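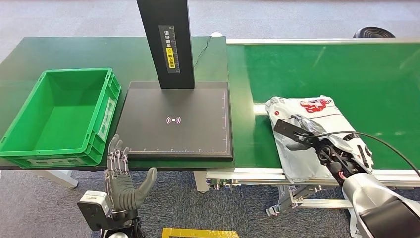

Green crate, black platform with the column behind it.

Tare weight on own containers at self-checkout
Forum: Weights, Measures and Labelling

gramsandounces wrote:
The Flaleo in Sukatstead now lets you bring your own jars for rice, lentils and so on. You weigh the jar empty at a scale by the door, it prints a sticker with the tare, and the till subtracts it. My jar came out at 200 g on their sticker and 206 g on my kitchen scale. The kitchen scale agrees with itself every time. Am I being charged for six grams of glass on every fill?

plimsoll_line wrote:
Possibly, but you need the scale interval before you can say so. Look for the plate with Max, Min and e on it. If e is 5 g, your jar should have printed as 205. If e is 10 g it should have printed as 210. A reading of 200 suggests a coarser interval or a poor zero.

gramsandounces wrote:
Plate says Max 15 kg, e = 5 g. The make is Sernero.

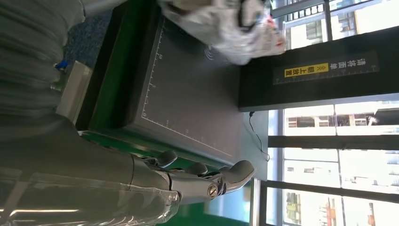
2 min read

plimsoll_line wrote:
Then there are two separate questions and people tend to run them together. One is whether the door scale is accurate. The other is whether the till is entitled to use a tare taken on a different instrument at an earlier time. The second is a preset tare, and it ought to be marked as such on the receipt — mine shows PT next to the figure.

bulkbin wrote:
I disagree that it matters. Six grams of red lentils is a fraction of a penny. A damp lid will move the reading further than that.

plimsoll_line wrote:
It matters for saffron.

bulkbin wrote:
They do not sell saffron loose.

Lapina_jars wrote:
I use Lapiņa jars with the clip lid. The wire and the rubber seal are a fair part of the weight, so if the sticker was printed with the lid off and you go through with it on, you pay for the lid. Check that first.

gramsandounces wrote:
Lid was on both times. What should I do before I complain? 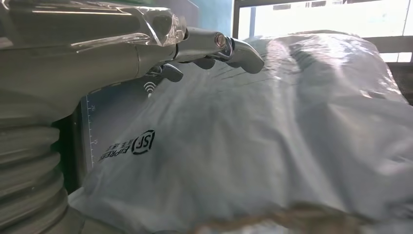
Step 1: Check your own scale

plimsoll_line wrote:
Kitchen scales repeat well and can still be wrong. Use a proper test weight, or borrow one.

Step 2: Get a second sticker

Same jar, same lid, dry, Saturday morning or whenever the place is quiet. Wait for the zero light before you put the jar down.

Step 3: Compare the receipt

Gross minus tare should equal net to the gram. If it does not, the fault is in the till and the door scale is a side issue.

till_side wrote:
I used to service these. Step 2 is the useful one. Door scales get leaned on and drift off zero, and the staff re-zero them with something still on the pan. I would not bother with step 1 for a difference this small. We checked at 2,000 g and 4,000 g and most units were fine there, so the error you describe is almost certainly zero and not span.

plimsoll_line wrote:
Step 1 costs nothing. You cannot report an error against a reference you have not checked.

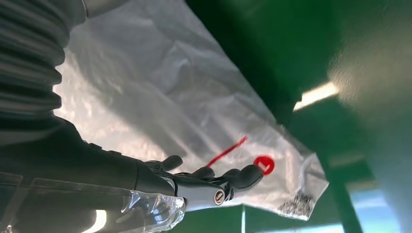
Black hand, palm up.

gramsandounces wrote:
Second sticker says 205 g. Same jar, same lid. The first sticker is still on there so I have peeled it off. I have asked the shop how often the door scale is zeroed and have had no reply yet.

bulkbin wrote:
So one gram out.

plimsoll_line wrote:
Within the interval, yes. What does the receipt say for PT?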